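Thread on what we changed in the Vudgate cloth pipeline since January. Mostly timing, poses and one planner bug. Long. Mute if you only came for the arm videos.

1/ Background for newer followers. Vudgate takes demonstrations recorded with hand-held grippers, turns them into end-effector trajectories, and trains a policy that proposes short chunks of motion. A separate tracker runs those chunks on the arm. I own everything between the raw recording and the training file.

2/ The symptom was that folds came out skewed. The policy would pick a sensible grasp point on a shirt hem, close a few millimeters short, and drag an empty gripper across the table. Kaiwen Qin spent a week on the vision encoder before we looked at the labels.

3/ The labels were wrong. Image timestamps were written when the frame reached the host, and the inertial samples were stamped on the device. The gap was 49 ms on a good day and wandered when the disk was busy.

4/ 49 ms doesn't sound like much. Move your hand at 300 mm/s and it's close to 15 mm of position error, always in the direction of travel. A shirt hem is a lot thinner than that.

5/ First fix: stamp at exposure and interpolate the pose to the image. Don't take the nearest pose. We had nearest-neighbor lookup in three places, one of them inside a plotting helper, so the plots agreed with the bug.

6/ Second fix: estimate the remaining offset for each recording. We correlate angular rate from the gyro with angular rate from visual tracking and take the peak. Recordings with no clear peak get rejected. Junhao Shi wanted a fallback value. I said no, and the fallback branch is still open in case I turn out to be wrong.

7/ Poses next. Fisheye lenses are good for this work because the fingers and most of the room stay in view together. They are bad for anyone who assumed a pinhole model. Our feature tracker undistorted to pinhole, threw away the rim, and then complained about having few features.

8/ We now keep points on the unit sphere and compute residuals as angles. The rim stays. Lost-tracking events on the bedroom recordings dropped enough that I reran the job to check it had read the right folder. It had.

9/ Bedrooms are a hard case, by the way. Plain walls give you nothing, windows blow out the exposure, and the richest texture in view is usually the bedding, which moves when you pull a garment across it. A tracker will lock onto a printed quilt and believe it over the gyro.

10/ What helped was a mask for the gripper body, plus a robust loss with a tighter cutoff during grasps. We tried segmenting all cloth and dropping it. Too aggressive. On some recordings that left us the window bars and one wall corner.

11/ The gripper mask is static apart from the fingers. For those we render the opening width into the mask. Before this, the tracker saw two high-contrast objects that never moved relative to the camera and concluded, reasonably, that the camera was standing still.

12/ Data handling. Every episode now goes through one converter, written by Vandana Mittal, that either produces a complete file or produces nothing. The old one wrote partial files and logged a warning. We had 800 warnings. I had read maybe none of them.

13/ Checks the converter runs, in order: monotonic timestamps, no gap over 40 ms, finger width inside calibrated range, pose velocity under a hard limit, gravity direction stable at rest. The last one catches swapped axes. It caught mine on a Tuesday afternoon, after I'd told everyone the axes were fine.

14/ Planner side. The policy emits a chunk of future poses and we run part of it before asking again. At the join between chunks the arm twitched. We had been blending positions linearly and doing nothing about rotation, so the wrist jumped while the hand glided.

15/ Now both get blended, rotation with slerp, over a window that depends on measured inference latency. We also drop the first poses of each new chunk if they're already in the past. Skipping that step makes the arm go back to catch up with itself.

16/ Xiuying Lei asked why we don't just run inference faster. We did, on the Linville machine. Twitch got smaller and more frequent. The join still has to be continuous at any rate.

17/ Perception of the grasp itself is still weak. From a wrist view, one layer of dark cloth and two layers of dark cloth are nearly the same pixels. Commanded width minus measured width carries some signal for thick fabric and almost none for a T-shirt.

18/ Junhao Lei is training a small head on the last few frames before closure to predict layer count. Early results are good on light fabric and poor on navy and black. More data in dark colors is the dull answer and the one we're going with.

19/ Tooling note. Replay is now one command: recording in, synced view of video, pose, width and residuals out. It lives in the Wan repo under tools. If you review episodes by opening the video in a media player you will miss every timing fault, as I did.

20/ Current state: offset after correction is below what we can measure with our rig, roughly a third of old episodes failed the new checks, and the policy trained on the remainder folds better than the one trained on everything. Smaller set, same architecture, same number of steps.

21/ Not solved: sleeves that end up under the body, anything with a drawstring, and heaps. For heaps the policy grabs the top item and then hesitates between two next moves until the timeout. Zistine has an action-sampling change that might help – I haven't merged it and won't until the replay tests pass on our side.

22/ Shirts laid out flat first, heaps after.
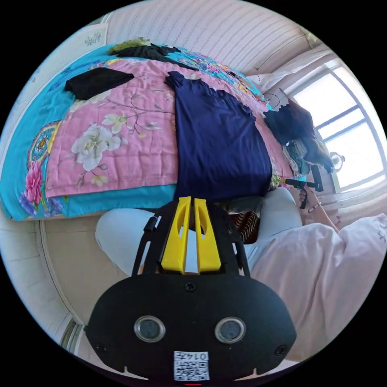 Do you resample the poses to the camera rate before training?

Poses stay at the device rate in storage, and the data loader interpolates them at each image timestamp. Resampling on disk would bake in the time offset, and we still re-estimate it whenever the visual tracker changes.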